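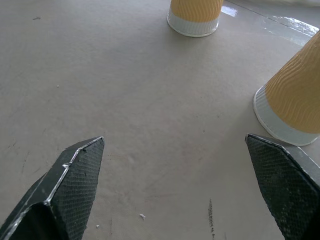
About the Foltmont workshop

Foltmont is a shared workshop in two units behind the old dairy on Savach Lane. Members pay a monthly fee, get a key and a shelf, and use the benches and machines for their own projects. We also run one long group build, a robot arm called Sesel, and a good part of this page concerns that.

How we started

Gönül Aksoy and Henrike Voß took on the first unit to share the rent on a lathe and a place to put it. Gönül repaired sewing machines and Henrike made fittings for boats. The second unit came up when the tyre store next door closed, and we knocked a doorway through with the landlord's permission. It now holds the electronics benches, the 3D printers and the robot table.

The arm

Sesel began as a kit that Danish Satti had half built in his spare bedroom. He brought it in one November in three boxes, and it has been on the table in the second unit ever since. Little of the kit is left. The base has been remade in steel, the wiring has been redone twice, and the controller is on its third enclosure.

The gripper has two black fingers that narrow towards the tip, with a fine crosshatched pattern on their faces. A small camera sits close behind them, so the operator sees the fingers and the patch of table they are working over. Most of the programming effort goes into what the arm does with that view.

We practise on ordinary things. At the moment it is paper cups with rippled orange sleeves, stood upside down on the tabletop. A ripple sleeve gives the fingers something to hold, but a cup will still crush if they close too far, so it is a fair test of the force settings. The aim is for the arm to pick up a cup, turn it over and set it down without a person stepping in.

Begoñe Herrero looks after the software. She keeps a log of every attempt, good or bad, and there are now roughly 2,000 entries in it. Members can read the log on the workshop computer and are welcome to copy any of the code.

What it has cost

The arm has a budget of £1,000 a year, paid from membership fees and the spring open day. Motors and gearboxes take most of it. If you have stepper motors, bearings or aluminium plate you don't want, please get in touch before buying a skip.

Joining in

Robot night is Tuesday, from 7 pm. You don't need to be a full member to come, and you don't need to know how to program. There is always soldering, filing or cable work to do. New people have a 90-minute induction with Anong Limsakul before using any machine, and this includes where the emergency stops are and how to isolate the arm. Under-16s must come with an adult.

Full membership is open to anyone over 18. Tools are shared, materials are your own, and benches are cleared at the end of each session unless you have booked them overnight.

Finding us

We are at the far end of the yard, past the Aguiar bakery. Parking is limited in the daytime but easy after six. The entrance is level and the doorway between the units takes a wheelchair. Please ring the bell at the green door, as the other one is kept locked.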